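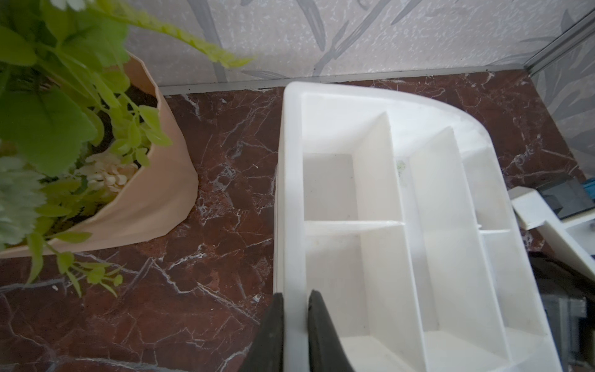

Vacant possession, with fern.

I have reached the age at which a person buys storage to put on top of other storage. The white organiser came from Wudex, the sort of shop you enter for light bulbs and leave with a small piece of furniture for your pens. It has open compartments on top, drawers in the front and a round bit like a cup, and I was very taken with it. I carried it to the till as if it were a baby.

That was in April. By the end of the month it had silted up completely, and so I bought a clear one to go next to it, on the theory that if I could see the mess I would be ashamed of it. I wasn't. I just knew where the batteries were.

So last weekend I had a proper sort out. The marble top is a difficult surface to be tidy on. It's a reddish brown with white veins running all over it, and a white hair grip put down on it is gone for good. The wallpaper behind is grey leaves and bamboo, chosen in a calm mood, and the plant is artificial, chosen after the deaths of four real ones. I have grown fond of it. It has little flowers and it asks for nothing.

The method, if you can call it one, was to take everything out of the tops, make a heap on the bed, and put back only what I could justify out loud. I do not recommend the out loud part if you have thin walls. I justified a tape measure. I failed to justify three tape measures.

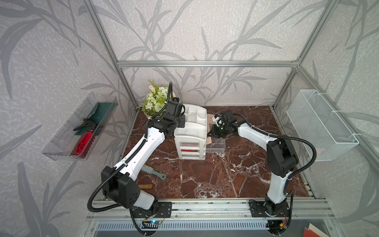 The drawers I left alone. They're full of red things, they shut, and I consider that a finished job. My mother's rule was that a drawer which closes is a tidy drawer, and I've never found a hole in it.

The hairbrush is another matter. It has no home. It's too long for the compartments and too ugly for the cup, and every system I have ever devised ends with the hairbrush lying on the worktop at an angle. There's also a short wooden stick which I have now tidied round on several occasions. It must have come off something, and I'm keeping it until the something falls down.

I did read up beforehand. There's a decluttering course by a company called Amini that sends you an email every morning at 6.30, and the first one told me to imagine my desk as a lake. The second told me to buy the full course. I went back to the heap on the bed and found a receipt from the ferry at Gunedport, a key to a bicycle lock I'd cut off with bolt cutters, and the two cards. 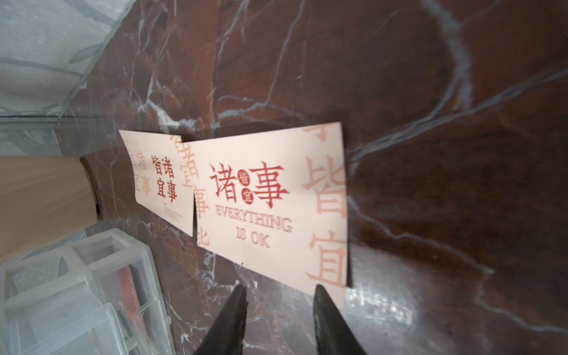

"EVERYTHING IS OK", in writing, at last.

I can't tell you how cheering I found them. They're a pale peachy pink with red characters, and the big one says 诸事皆宜, which I'm told is almanac language, the thing printed on a day when it's fine to do whatever you like: get married, dig a well, move house, presumably buy a second organiser. The English version is a bit looser and I like it more. I've had appraisals less encouraging.

They came inside a parcel of notebooks from Cindano, and I had obviously put them somewhere safe, i.e. under the tape measures. The smaller one has some very tiny print on it which I haven't attempted. It may well be the exceptions.

Where to keep them took longer than the rest of the sorting put together. Propped against the plant pot, they looked like the label on a bouquet. In the white organiser they blocked the pens. I tried the fridge door, but my magnets are feeble and everything was OK for an hour and then on the kitchen floor. 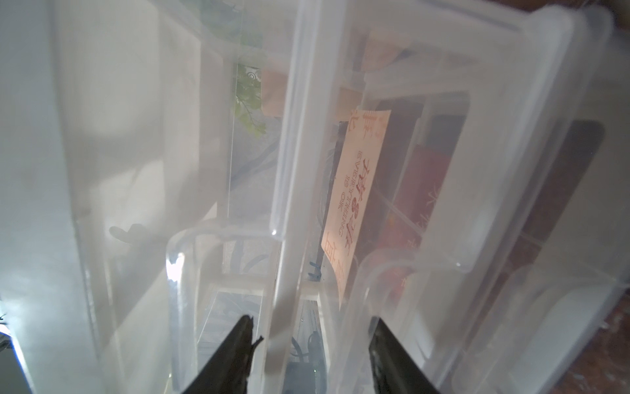 I've settled on the clear box. The plastic is more frosted than clear if I'm being strict, so things in it go soft and vague, and a dark red packet in there could be nearly anything from where I sit. Red lettering does come through nicely, though. A card can go in any way up as far as I'm concerned. It's still OK upside down, you just have to tilt your head and believe it a bit harder.

The heap on the bed has since moved to a chair. I'm going to deal with the chair next, once I've found out what's under it, and after that there's the cupboard in the hall with the Christmas lights and the other hairbrush.

Contact | © All words my own, please ask before borrowing | Back to top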